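The Trouble With Naming Everything After the Founder

Every few years a town council somewhere decides to put a name on something, and the name is always that of a person who is already on several other things. I have been thinking about this since March, when the council in Sukport voted to rename the ferry terminal after Henirik, the first president. The terminal had been called the ferry terminal for as long as anyone I know has been alive. It is a low building with a ticket window and a row of benches. It now carries the name of a man who never took a ferry from it, as it was built nine years after he died.

I have nothing against Henirik. I grew up on him, as we all did. We learned the three speeches in school and stood up for the anthem he chose. My grandmother kept his portrait over the radio, and when the radio was replaced by a television she moved the portrait so that it would hang over the television. I think he was a great man, and I would say so to anybody. He held an election he could have canceled, he lost it, and he went home. Plenty of leaders in his position have done otherwise, and the countries they ran are still paying for it.

But I went through the national register of place names this fall, and there are 139 public places named for him. Streets make up the largest part of these, followed by schools. There is also a reservoir, a bus depot, two hospital wings and a parking structure. In the same register, the people who were jailed with him, all of them together, have 61. That second number takes in everybody: the printers, the dock workers, the teachers, the lawyers who lost their licenses, and the women who ran the strike kitchens. Most of those 61 places are short streets at the edge of town. One is a footbridge that has been closed for repair for some time.

My argument is a simple one. When a country puts one name on everything, it begins to believe that one person did everything. This is bad history, and it is also bad for the people who come after. A child who goes to Henirik School on Henirik Street and swims in the Henirik pool learns that change is the work of a single man who is dead. She does not learn that it was done by people who lived in her building.

Take the march to Fillach. Ask anyone my age what happened and you will hear that Henirik walked to Fillach and the governor resigned. He did walk, and the governor did resign. But 2,000 people walked with him, over four days, in the cold, and somebody had to find them bread and places to sleep. Somebody had to go ahead to each village and ask. The person who did most of this was a schoolteacher named Akgül. She had made lists of households along the route for two years before the march took place, under the cover of selling school almanacs. Henirik himself wrote that without her lists the column would have broken up on the second night. It is in his memoirs, in the chapter on the march, in a paragraph that is left out of the school edition.

I did not know about that paragraph until I was past forty. I read it in a full copy I bought from a secondhand stall, and I remember being annoyed more than moved. I had written an exam essay on that march. I had been given a good grade for it.

There is one thing in the whole country named after Akgül. It is a lane in Fillach, behind the grain exchange, and the sign has her name misspelled, without the two dots. I wrote to the highways office about the dots and received a polite reply that the sign would be corrected when next due for replacement.

People who disagree with me usually make one of two points. The first is that a nation needs a figure to gather around, and that a long list of lesser-known names will not do the job. I understand this. When there was real danger of the northern districts breaking away, it helped that everybody on both sides claimed to be acting in the spirit of the same man. A shared portrait on the wall is worth something. I would not take it down. The statue on the square should stay, and so should the airport, and so should the holiday. I am talking about the hundred and fortieth thing, and the hundred and forty-first.

The second point is that it costs too much to change names. This is true and it does not answer me. I am not asking for anything to be changed back, with the possible exception of the ferry terminal, where the new letters have not been paid for yet. I am asking what we will do with the next street. Streets are built all the time. Sukport alone has a whole new district going up behind the rail yards, and every road in it needs a name. The cost of painting one name on a blank sign is the same as the cost of painting another.

Berkay Karabulut, who taught history at my old high school and still answers letters, has a third objection, and it is the one I find hardest. He says I want to swap one kind of worship for another. Put Akgül on a school, he says, and in fifty years the children there will know as little about her as they now know about Henirik, and she will have become another face in a frame. "A name on a building is the way we agree to stop reading," he wrote to me. He would rather we named the roads after trees and spent the money on printing the full memoirs.

I have gone back and forth on this. He is right that a sign teaches very little by itself. I lived for six years on a street named after a surgeon and never looked him up. But I also know that the first time I heard the name Akgül was from the lane. I was lost, looking for the bus, and I read the sign and wondered who that was. If it had been called Birch Lane I would have gone on to the bus. So a sign can do something, provided the name on it is one you do not already know. A name you have seen that many times is not read at all. You could hang it upside down.

I would add that the old man seems to have felt the same. When the capital wanted to name its main avenue after him in his lifetime, he asked them to call it after the dock workers. They waited until he died and then did as they liked. His letter refusing is on display in the museum at Fillach, second room, on the left as you go in. It is a short letter. He says he has walked on the avenue and knows who paved it.

A museum is doing its part there, I think, and so are a few of the local history groups. The group in Fillach has collected the names of those who took part in the march and so far has a little over half. They have done this from parish books, from ration cards and by asking families. They are not after plaques. They want the names in one place where a person can look up a great-aunt. It is slow, and the people who would remember the most are now very old. I gave them what I had, which was one name, a cousin of my grandmother's who walked the last day only and always said so.

So here is what I would like to see, and I have sent it to the council in the usual way. For the next ten years, no new public place in Sukport should be named for anyone who already has one. That is the entire rule. It needs no list of approved heroes and no ranking of who suffered more. The families and the schools can put names forward, and the council can choose. If somebody wants trees, Berkay can have a few trees.

The council took my letter under correspondence on 1 December 2020 and moved on to the matter of the parking meters. A clerk told me that the naming of the new district will come up again in the spring. I will go, and I will bring the paragraph about the lists and read it out if they let me. It takes less than two minutes.

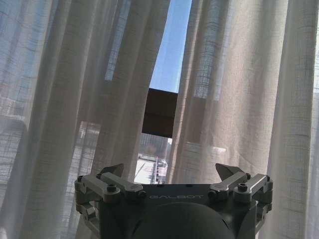
If you had a relative on the march, or in the kitchens, or in one of the houses that opened its door along the way, the group in Fillach would still like to hear from you. They take letters at the museum desk. Spellings do not have to be certain, and a first name and a village is enough for them to start with.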